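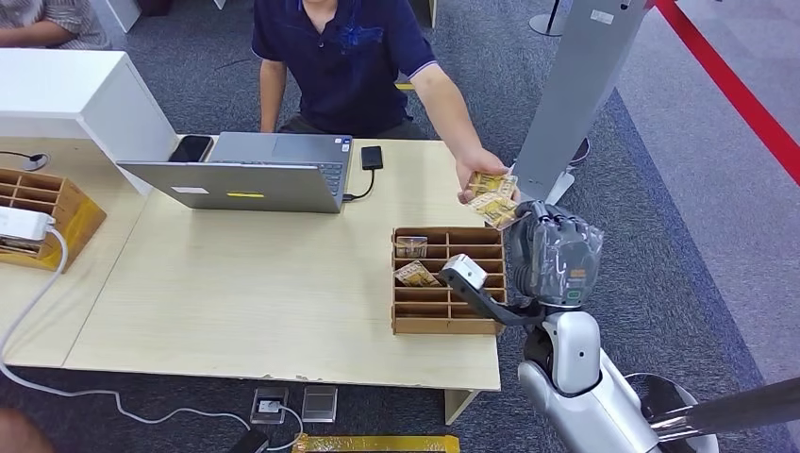
Meeting Minutes

Drurkville Community Garden - Fall General Meeting, Oct 29, 2020

Hi all! I said I'd write these up the same night while I could still read my own handwriting, and I almost made it (it's the next morning and I've had coffee). If I got something wrong, tell me before the next meeting and I'll fix it.

We got going a few minutes after seven. The minutes from the August meeting were approved with one change: the hose that went missing was the long green one from the east spigot, and the short one has been on its hook the whole time.

Money

We have $900 in the account. Out of that we still owe Briltow Lumber $300 for the boards on the four new raised beds, and I'm dropping that check off this week. Plot fees for next year came up, as they always do. I was all set for a long fight, but we voted to keep them at $60 per plot and moved on in ten minutes, which has to be a record for us! A half plot stays at half the price. Fees are due by the end of January, and after that open plots go to the waiting list.

Water

The city shuts off the line in the middle of next month. Please drain your own hoses and coil them in the shed before then, and leave the spigots open afterward. Last winter we had one crack because it was closed tight with water still in it, and I do not want to spend another Saturday lying in mud with a wrench.

We also talked about the rain tank. The one people liked best holds 400 gallons and would sit behind the shed, fed by the shed roof. The worry is mosquitoes, and also that the ground back there slopes more than you'd think. I said I'd go out with a level and measure it. No vote yet.

Garlic and cover crops

This was the fun part, and it ran long. Half the room plants garlic on the first warm day after Halloween and the other half already has theirs in, and both sides think the other is nuts. We agreed to put in one shared bed of hardneck along the Eltgate Road fence so we can all split it next summer. I've got the seed garlic in my basement. It needs to be broken into cloves right before planting, so bring gloves and a bucket to the next work day.
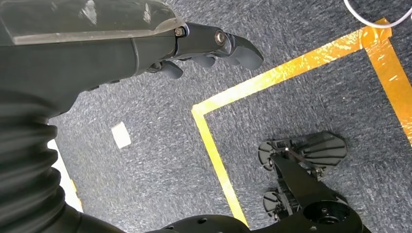 For the empty beds we're going with winter rye again, plus a little crimson clover in the two beds closest to the gate to see if it makes it through. Rye is cheap and it comes up no matter how badly I scatter it. The complaint from last spring was fair, though - we let it get waist high and then it was a bear to turn under. So this time we cut it in April, when it's around knee height, and whoever has the mower that weekend gets first pick of the rhubarb.

Compost

Please, please, no more tomato plants in the compost! We had blight in at least six plots and the piles don't get hot enough to kill everything off. Bag them and take them home. Squash vines are fine if you chop them up first. The left bin is finished and ready to use, the middle one is cooking, and the right one is where new stuff goes. I'll repaint the signs, as I'm told mine look the same from ten feet away.

Seed order

We're doing a group order again to save on shipping. One member brought back a stack of notes from a trip to Salinas and is convinced we can grow decent head lettuce if we start it under lights and get it out early. I have my doubts (mine bolts if I look at it wrong) but we're going to try two kinds and compare. Send me your list by the second week of January. Write down the variety, please. Last year I got three slips that just said "beans."

Other stuff

The shed lock sticks. Pull the door toward you while you turn the key, and I'll bring some graphite for it.

The wheelbarrow with the flat tire needs a new tube. Approved, up to $20.

A neighbor asked if we could keep leaves from blowing into her driveway. We said yes, and we'll put chicken wire along the bottom of that stretch of fence.

The free shelf by the gate is staying up through the winter for jars and pots, but no food once it freezes.

Still to do

Me: check to the lumber yard, measure the slope, bin signs, graphite.
Plots 4 through 11: clear your beds before the water goes off.
Everyone: fees, seed lists, hoses in the shed.

We wrapped up a little before nine. Next meeting is in January, same time, and I'll send the date once I know which night we can have the room.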